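Equipment Review: Statcombe Return Pro Football Rebounder

Prepared for member clubs by the Bisitz District Football Association, Coaching and Equipment Office

The Association receives regular enquiries from junior and senior clubs about rebounders, the sprung nets that return a ball to a player training alone or in a small group. Clubs have bought them for years, with mixed results. Many of the cheaper models lose tension within a season, and several have been left rusting behind change rooms across the district. The Statcombe Return Pro was therefore placed on trial at the Guo Reserve training ground, beginning in January and continuing through the pre-season period.

The trial was led by Hryhorii Onyshchenko, the Association's development coach, with players from the under-13 squads through to the senior women's team. The unit was bought at the full retail price and the manufacturer had no part in preparing this report.

Assembly and set-up

The rebounder is delivered in a single carton. Two adults completed the first assembly in under an hour. The printed instructions are clear on the order in which the frame sections join, but less so on the fitting of the net, where the corner hooks must be attached diagonally if the tension is to be even. Clubs are advised to read that page twice before starting.

Once built, the frame folds flat and can be carried by two people. It will pass through a standard storeroom door. It will not fit in the boot of a small car without being taken apart, and clubs that train away from their home ground should take this into account.

The angle of the net is set by a crank on the right-hand upright, which drives a small gear and locks at 12 positions. The lower settings return the ball along the ground, the middle settings suit volleys and chest control, and the steepest sends the ball high enough for heading practice or goalkeeper handling. The change from one setting to the next can be made by a single coach in a few seconds. Younger players should not operate the crank, as there is a gap beside the housing in which fingers could be caught.

Performance in training

The return is firm and, for the most part, true. Balls struck into the centre of the net came back at a pace close to that of the original pass, and players soon learned to judge the rebound. Shots that landed within a hand's width of the frame were less predictable. This is common to all rebounders tested by the Association, though the Statcombe handled these strikes better than most.

Mr Onyshchenko found the unit most useful for first-touch work. Midfield players were asked to pass, receive on the back foot and turn, repeating the exercise on both sides. In his written comments he observed that players who had been reluctant to use their weaker foot in group sessions did so willingly when working in pairs at the net. Goalkeepers also favoured it, particularly for low saves at close range.

The unit proved less suited to strong senior players shooting from distance. The frame moved backwards on dry grass under repeated heavy strikes, even with the ground pegs in place. Sandbags solved the problem, but these are not supplied. On synthetic surfaces, where pegs cannot be used, the Association considers sandbags essential.

Durability and maintenance
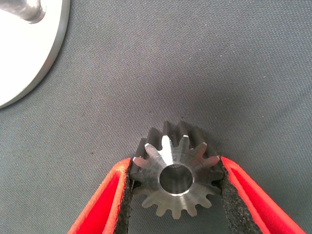
Spur gear with centre bore, front face.

The net held its tension throughout the trial and only 3 of the elastic ties needed replacing. Spare ties are included in the carton. The powder coating chipped at both rear feet, where the frame is dragged most often, and clubs should touch up bare metal before winter. The crank became stiff after a week of heavy rain and was restored with a light application of grease. Clubs near the coast should expect to do this more often.

The rebounder should be stored under cover. The fabric cover sold separately by Statcombe sheds light showers, but it allowed moisture to collect along the lower rail during the trial and is not recommended as a substitute for indoor storage.

Price and availability

Member clubs may order through the Association office at $129 above the price of the basic Statcombe model, which has a fixed angle and a lighter frame. The warranty is 2 years on the frame and one year on the net. Delivery to clubs in the Water Street precinct and surrounding suburbs is included. Regional clubs will be quoted separately.

Recommendation

The Association recommends the Return Pro for junior programs, goalkeeper coaching and small-group technical sessions. Senior clubs intending to use it mainly for shooting practice should budget for sandbags and may prefer a heavier fixed unit. Clubs wishing to try the rebounder before ordering may book the trial unit at Guo Reserve through the Coaching and Equipment Office.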